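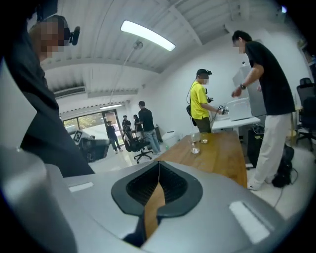 The Long Table Returns to the Workplace

For much of the last century, the desk was the basic unit of office planning. A new employee was given one on the first morning, along with a key and a telephone extension, and the number of desks on a floor plan told a firm how many people it could hire. The shared table belonged to other settings: the reading room, the boardroom, the sewing shop, the canteen. It is now a regular item in the plans that companies submit when they renew a lease, and the people who manage buildings have had to learn how to live with it.

The change is often described as a matter of taste, but the records of individual firms suggest that money and floor space came first. Dalteck, a drafting and surveying company, moved in 2000 from three rented floors to one. The partitions from the old building did not fit the new one, and the company placed four long tables down the center of the room as a temporary measure. The partitions were sold from storage two years later. The tables remain in use, although two have been given new tops.

Lessons From the Reading Room

Libraries have the longest experience of seating strangers together, and office planners still borrow from them. The older reading rooms allowed each person a generous width of table and placed the lamps so that they marked the limits of each place without a screen or a line. Readers learned the rest from one another. Bags went on the floor, and conversation was carried on in the hall.

An office cannot copy that arrangement in full. Staff need to talk, and much of their talk is with people who are in another building. Planners at Kinyua, a design practice that works mainly on schools and company offices, advise clients to settle the question of calls before any furniture is ordered. In their experience, a shared table fails most often when one end of it is used for conversation and the other for reading, with no agreement between the two groups.

The practice recommends that tables be assigned to an activity and not to a department. A table for quiet work may seat accountants and editors side by side. Another, placed closer to the kitchen or the stairs, may be given over entirely to calls and short meetings. Departments tend to resist this at first, and managers in particular dislike losing sight of their teams. Kinyua asks for a trial through one full budget season before any judgment is made, as habits formed in a slow month seldom survive a busy one.

The Question of Width

Most complaints about shared tables concern their depth, measured from one side to the other. A table that is too narrow puts people who sit opposite each other at the distance of a dinner party. A table that is too wide leaves a strip in the middle that no one can reach, and papers gather there.

Nimum, which makes furniture for public buildings, has settled on a top 44 inches deep for facing pairs. The firm sold a narrower model for several years and withdrew it after its customers began placing rows of plants and binders down the center. Length has proved less important. Long tables are commonly made in sections and joined underneath, and a joint that is well made will not catch a sleeve or a sheet of paper.

Height is a harder matter. A single desk can be raised or lowered for the person who uses it, but a table shared by eight cannot. Firms that have given up individual desks entirely are advised to keep a number of adjustable places in each room and to make them available without a formal request. Several firms that did otherwise have since bought back the desks they sold.

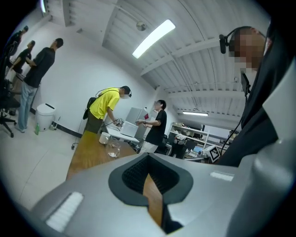 Sound and Surface

Hard tops reflect sound, and a room with several of them can be surprisingly loud even when few people are speaking. Carpet helps less than is generally believed. The ceiling does most of the work, followed by the walls behind the speakers, and both are costly to change once a room is in use. Flinik, an insurance office with 600 employees on two floors, spent more on ceiling panels in its first year of shared seating than it had spent on the tables themselves.

Smaller steps have also had some effect. Felt on the feet of chairs is the cheapest. Printers can be moved to a closed room, and telephones set to a low ring or to none. At Flinik, staff asked for a standing rule that no table be used for lunch between noon and two, and that the canteen be kept open later in return. The rule has been revised twice, and cake is now permitted.

Care of the Wood

Wooden tops remain the most requested and the most argued over. They are warm to the hand, and they age in public. A ring left by a cup in December will be seen by everyone who sits there until the top is next refinished, and staff are slow to report marks they did not make.

The finish matters more than the species. Oil is easily repaired by a person with a cloth and an hour to spare, but it must be renewed on a regular schedule. Hard varnish lasts longer, and when it fails it must be sanded away over the entire surface. Nimum quotes 925 dollars to strip and refinish a long table on site, with the room closed overnight, and suggests that buyers enter the cost in their budgets from the start.

Dalteck has taken a different course. Its remaining original tops carry pencil grooves, knife marks and one deep scorch at the window end, and the company has decided against sanding them again. New staff are shown where the blotters are kept and are asked to use a cutting mat. The tables are oiled every spring, on a Friday afternoon, and the windows are left open until the cleaners arrive.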